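Mamik night driving set: README

Hello, and thank you for looking in. Mamik is the small wheeled robot that Rokeya Ekanayake and I have been putting together in the shared workshop at Radow, mostly in the evenings and mostly out of parts other members were glad to see the back of. This folder holds the forward camera stills from our night outings, along with a few notes on what they are good for (and, I'm afraid, what they are not). I've tried to keep it short and have not managed it.

What's in the folder

There are 800 stills in all, sorted by outing. Every outing has its own folder, with the pictures and a plain text file of wheel speeds to go with them. Janaka Amarasinghe wrote the script that matches the two up, and it lives in the tools folder. Please run it from the top level or it will sulk about missing paths.

The lamp and the exposure

Mamik carries one forward lamp, and we drove with it at full strength the whole time. The camera was left on a fixed exposure setting of our own choosing, which we set indoors on the bench, in our innocence. 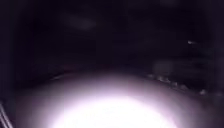

We would very much like to tilt the lamp up a little and put a diffuser over it, and Blagoje Vasić has already cut two brackets for us to try. Until those are on, please treat the nearest stretch of ground as lost wherever it has gone to plain white. The useful part of most stills is the band further out, where the brightness drops away and the surface still has some grain to it. If you are training anything to find the edge of the path, be warned that it may well learn the edge of the lamplight in its place. Ours did, with great confidence, and steered accordingly.

Labels

Anjana Mollah and I did the labelling by hand over a good many pots of tea. We used 4 labels: path, verge, plants and unknown. We were generous with unknown, and I'd ask you to be the same if you add to the set. Small marks on the ground are labelled only when we both agreed on them, and a great many were left alone after long and friendly arguments. 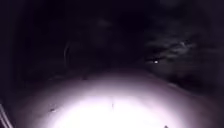 Path ahead under the lamp, with a dim verge to the right and a single point of light beyond.

Known troubles

The dark parts are grainy. Smoothing helps the eye but did our path finder no good at all, so the stills are given as they came.

Distant lights have no label of their own. Yannick Delaunay thinks they should, and he is probably right, so that is next on the list.

Using and sharing

Do as you like with the stills, and please mention the Radow workshop if you publish anything. Corrections to the labels are always welcome: put them in a text file with the still's name on each line and leave it in the fixes folder.

Last tidied 5 September 2018.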